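We use cookies to improve your visit. By continuing, you accept our cookie policy.

3.2 Dials and older cooks

One of the most delightful results of the Prundside survey was how strongly people feel about dials. We mailed 1,690 questionnaires on everyday kitchen habits and got 1,290 back, a response that thrilled us. The questions covered reheating, defrosting and how people judge when leftovers are ready to eat. Of the replies, 800 came from people who cook mainly for themselves, and their written comments were a joy to read. Many described setting the time by feel, with a quick twist, while talking on the phone or feeding the cat. 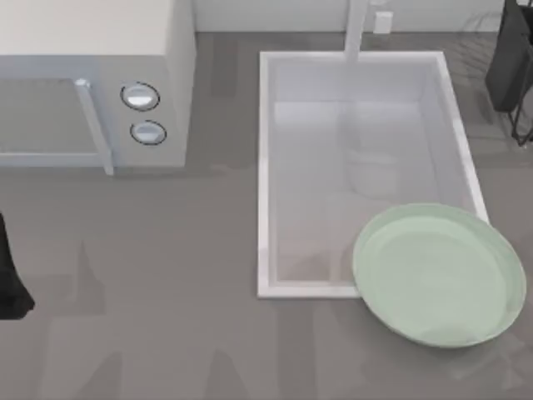 Figure 2. Rendered view of a microwave oven with two round control knobs to the right of the door handle.

Keypad users wrote differently. They gave exact times, often the same ones every day (ninety seconds for soup came up again and again!), and seldom mentioned checking the food partway through. Dial users stopped, stirred and went back for more. We had expected age to explain most of this, but the pattern held among younger cooks in Flalley as well, and we find that really exciting. Section 4 returns to it with the diary data from Cele, where households noted each reheated meal through May.

Comments (2)

endix_reader: Lovely section. Did you ask about left-handed cooks?

soupfan: My mother still turns the dial past ten and then back to two. Glad to see it studied!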